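Skadcombe clothes swap moves to Rudley hall after record haul

11 September 2024

Skadcombe's autumn clothes swap has outgrown its old home and will move up the road to Rudley hall, organisers confirmed last night. Doors at 2.

The swap took in 474 items at its last outing in May, more than the reading room could hold. Rails blocked the side door, bags went back out to cars and a queue formed on the steps in the rain. Rudley hall has a proper lobby, a ramp and a car park with space for up to 81 vehicles, though the far end floods.

Dagmar Kolář, who has run the swap from the start, said the move was overdue.

"We had people trying coats on in the kitchen," she told us. "A lady went home with the wrong coat and we only got it back the week after. It was good fun but we couldn't do it again."

Entry is free. A bag of clean clothes gets you tokens, one per item, to spend on anything on the rails. No clothes to bring? Tokens can be bought at the door, price to be confirmed, with takings going towards hire of the hall.

What's wanted

Jumpers, sweatshirts and anything with long sleeves, mostly. Summer stuff is coming out of the store cupboard in armfuls but warm things went in the first half hour last time. School uniform also needed, all sizes. Shoes only if they are in pairs and tied together, please.

Not wanted: pillows, duvets, underwear, anything damp. Curtains were taken in May and are still in Kolář's garage.

Sorting at home

Helpers spent most of the May morning pulling creased clothes out of carrier bags, so this time donors are being asked to do a bit first. Kolář's advice is to tip the drawer out and use the bed. Lay each thing flat, check cuffs and elbows, do up the zips, fold. Plain bedding makes marks easier to spot, she reckons, and a blue top on a green cover is about as good as it gets.
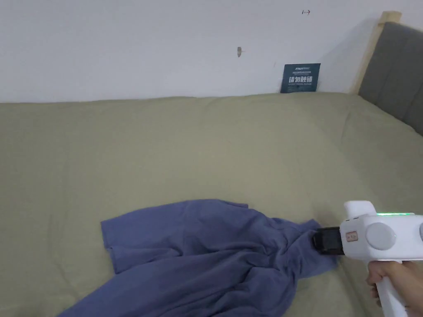 Drop-off points

Bags can be left at Abdella, the dry cleaners on the Skadcombe high street, during shop hours. Staff there will not wash or mend anything, they've asked us to make that clear. Write your name on the bag if you want it back.

In Rudley, leave bags in the hall lobby on the morning of the swap, from 9. Not before, as the playgroup has the room and teh lobby is full of trikes.

Anyone stuck without a car can ask for a collection. Local van firm Plodosis has offered one run round both villages, 18 stops and no more, first come first served. Names on the sheet in Abdella's window. Six had gone by the time we went to press.

Helpers

More hands needed for setting out rails and for clearing up after. Two shifts, tea provided, bring your own hangers if you can spare any as the hall has hardly any. Speak to Kolář or leave a note at Abdella.

Leftovers will be bagged and stored for the spring swap, apart from uniform, which goes to the school office.

The date will go up on both village noticeboards once the hall booking is signed. Parking at the Rudley end is on the left hand side only, the right is needed for the bus.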